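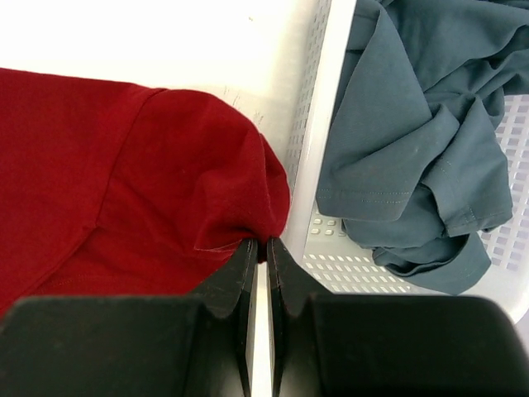
Last edited Thursday, 4:12 pm

Everyone on here keeps telling me the Lundeck fold will cut my laundry time in half. I have doubts. Thread, I guess.

The rule is you take each thing straight out of the basket, lay it flat on a clear surface, smooth the sleeves, then fold. One piece at a time. No piles allowed.

Fine on paper. Now try it with a red knit top. The body goes flat and the sleeve bunches up the second you pick it up by the end. You smooth one crease and get two more by the seam.

Also, where does the basket go? The Lundeck people say "beside your work area." My white plastic one is wide enough that beside the work area IS the work area. Blue-grey thing still crumpled in there, waiting its turn.

Yoon-hee Lim says I'm grabbing the sleeve wrong and should hold it at the shoulder seam. Tried it. The hem rolled instead. She says that's the knit. So which is it, me or the knit?

Somebody in the replies wants me to buy the Jerkard folding board. It's a flat board. I own a table.

And the claim that gets me: "up to 300 garments an hour." Who has 300 garments? Who is washing them? I did 4 tops before my coffee got cold and one of those had to be redone.

I'll give it this much, the stack looks nicer in the drawer. I could pull out a shirt without wrecking the others. Whether it stays like that past May, we'll see.

Red and blue-grey in the same load, yes, I know. Cold wash. Please stop messaging me.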